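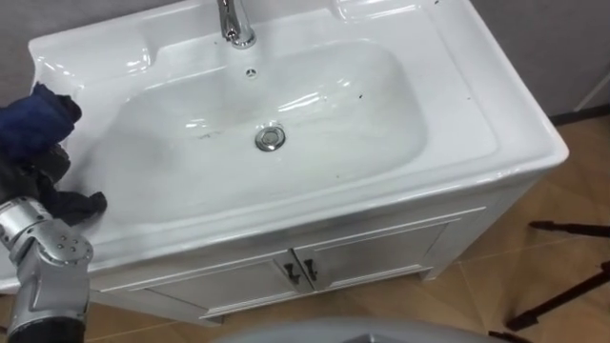
*2 min read*

# Tivedon: the new album from Rakiya Ogundipe, on vinyl

We have been waiting on this one at Lidolport Records since March, when a rough mix of the title song started making the rounds and half the people who heard it wrote to ask us when they could buy it. Well, now you can! Tivedon is Rakiya's second full-length, nine songs long, and it's the first she has made with a full band in the room, all of them playing at once and leaving in the little breaths and chair creaks that most producers would clean up.

Noel Belmonte produced it and plays the upright piano (a stubborn old thing, never quite in tune, and we love it dearly). Felicidad Ambrosio sings harmony on six of the songs, and if you only have time for one before you decide, make it "Fonine," where the two voices start a long way apart and spend four minutes drifting toward each other over brushed drums and a very patient bass line from Dexter Estrella. It's a slow song, slower than anything on her first record, and it rewards a second listen with the lights down.

**What you get**

- One black vinyl LP in a lined inner sleeve
- Fold-out lyric sheet, with notes by Rakiya
- Download code for the whole album

**Signed copies:** 200, while they last. Choose "signed" in the menu before you add the record to your cart.

**Price:** $20, plus shipping

Records go out in stiff mailers, packed by Manee Panyasiri, who would like you to know that she reads every note left at checkout. If yours arrives with a bent corner or a skip, write to us with your order number and we'll send another one.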